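Tagle Stands and Trays

README for release 2
Last edited 12/7/23

Overview

Tagle is a set of photographs and written records of small tabletop stands: a bar or rack on a post, with or without a tray at the foot. Stands of this sort are sold for necklaces, keys, watches, measuring spoons and similar small things. The records cover the shape of the stand, its finish, the number and direction of the pegs, and the surface it stands on.

The set was put together at Wisis, in the Clirham workshop, for people who write catalogue entries for household goods. It may also be of use for sorting photographs by type of stand, or for checking whether a written entry agrees with the object shown.

Contents

There are 85 stands in this release. Of these, 75 have a tray. The rest have a plain foot, a ring or a clamp. Each stand has a single record and a folder of photographs. The whole set holds up to 1000 photographs, depending on whether the near-duplicates folder is unpacked.

The top level of the archive holds:

records.csv - a line for each stand
photos - folders named by stand number
duplicates - near-identical photographs, packed separately
surfaces.txt - the list of table surfaces and their short names
changes.txt - differences between this release and the first

Fields in records.csv

stand_id
Stand number. Numbers are not reused. Gaps in the sequence are stands that were withdrawn.

support
Post, pair of posts, arch or frame. A single upright is entered as post whether it meets the foot at the middle or at the back.

bar
Shape of the upper part: straight, curved, ring or none. Entered as straight if the bar is level and has no bend along its length.

pegs
Number of pegs, hooks or notches on the bar. Both sides are included where a bar has them on both sides. Loose hooks supplied with a stand are left out.

peg_direction
Down, up, out or mixed. A hook with a turned-up end is entered by the direction in which it leaves the bar.

tray_outline
Oval, round, square, rectangular or none. A tray with straight sides and rounded ends goes under oval. The first release had a separate value for this, and it was used so unevenly that the two have been merged.

tray_rim
Flat, low or deep. Judged by eye. The value is left blank where the rim is hidden in every photograph of that stand.

finish
Matte, satin or gloss, for the tray only. Posts and bars are often a different finish and have not been recorded.

colour_tray, colour_bar
Plain colour names. Charcoal and black are kept apart where a difference can be seen. Under warm lighting it often cannot, and such records carry the word dark.

seam
Yes, no or unsure. Covers any line across the tray, whatever its cause. The field does not say whether a tray is made in parts.

surface
Short name of the table surface, from surfaces.txt.

load
Empty, part or full. This refers to both the pegs and the tray. It is set for each photograph in the photograph list and repeated in the record only where it is the same throughout.

Surfaces

Several table surfaces were used at Clirham and at the second site, Hedmont. Pale wood is the most common. It gives good contrast with black and charcoal stands and poor contrast with bamboo and beech ones, and the latter were moved to a grey surface in August for that reason. Tables with fittings in the top, such as cable holes, were accepted. The fittings are listed in surfaces.txt so that they are not mistaken for parts of a stand.

The direction of the grain is not recorded. Scratches are not recorded.

Placing of the stand

A stand goes near the middle of the table or slightly towards the back, with the long side of the tray parallel to the front edge. The bar is turned to match the tray if the post allows it. Stands were not glued or taped down, so small differences in position between photographs are normal - no attempt has been made to correct them.

Photographs are left uncropped. 

Known problems

Black bars against dark backgrounds are hard to separate. The peg number for these was taken from the stand itself and may be higher than can be made out in a given photograph.

Material is not a field. It was dropped after the first release, as painted metal and moulded plastic were being confused in a large share of the records. Requests to restore it should come with a method for telling the two apart without handling the stand.

Sizes are missing. Measurements exist on paper for the Hedmont stands and have not been typed up.

The finish field leans towards matte. Gloss trays showed reflections of the overhead lights and more of them were withdrawn at checking.

Stands with a mirror attached are outside the scope of the set.

Use of the records

Counts of pegs and tray outlines can be relied on for catalogue work. Colour should be treated as a guide. The set is too small to say anything about which kinds of stand are most widely sold, and the stands were not chosen with that in mind.

Corrections

Send corrections to the Wisis workshop with the stand number, the field, the present value and the proposed value. Corrections to outline or peg direction are applied directly. Colour corrections are held until the stand can be looked at again in daylight.

Sample photograph

Pale wooden surface, oval tray in dark charcoal grey, single post, black bar. Values in the record: pegs 4, peg_direction down, tray_rim low, finish matte, seam yes, load empty.
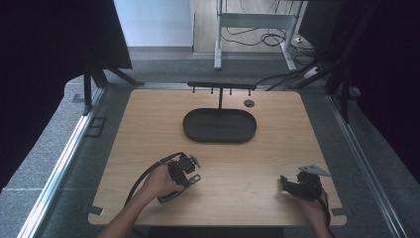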